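Print this page
E-mail this page

Notebook, August 2023
Kumsa cell, perception and approach planner
Entry by Bontu Seyoum

Carried on from the branch Wondimu left last week. The job is still the same: get the wrist camera to find the hub in the floor of the drum, give the planner an axis and a centre, and bring the open fingers down either side of it without touching the wall.

Started by replaying the old logs through the new Plundemis build. The circle fit is fine on the flat test plate and poor in the drum. It keeps picking up the holes in the floor. Near the camera they are big enough to pass the minimum radius, and once one of them gets a good score the tracker stays on it. Raised the minimum radius, which cured that and then lost the hub when the arm was further back. Put it back to where it was.

Tried masking by colour instead. The holes come out as a strong blue and the metal doesn't, so a saturation threshold takes most of them away before the edge step. Works on the right half of the view. On the left it is patchy.
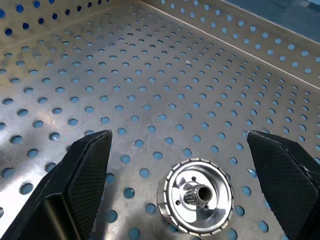
Ridemance takes the centre from the ellipse fit and the tilt from the floor plane, and the two have to agree before it will plan a descent. Until today the plane came from depth alone, and depth on bare metal is bad: big gaps wherever there is a reflection. Wondimu's idea was to use the holes themselves. They sit in a regular staggered grid and they shrink and flatten towards the far end, so the spacing gives the slope directly. The glare on the left of the floor washes some of them out, but the right side has plenty left for the fit. I weight each hole by its contrast and drop the rest.

Set the fit to 2000 iterations at first, which was too slow to run in the loop. 200 gives the same plane to well within what the planner cares about. Left it at 200.

Second problem, the hub edge. The toothed outer ring breaks up into short segments and the fit jumps between the outside of the teeth and the edge of the polished dish. Now fitting both ellipses and forcing a shared centre. Much steadier. The bore in the top of the shaft would be a better target for the last part of the approach – it is dark against everything near it – but it sits above the floor plane, so it needs its own height in the model. Not done yet.

Finger mask: the old one was drawn for the smooth pads. The crosshatch on these was giving the edge detector a lot to chew on. Redrew it with the fingers open. It needs redoing properly from the joint value so that it follows them as they close.

Log 1789 is the one to use for comparison. Please don't overwrite it.

To do:
– bore height into the Jukero config
– finger mask from joint position
– ask Wondimu why the tracker has 2 separate timeouts
– rerun the January logs with the hole-grid plane

Print this page | E-mail this page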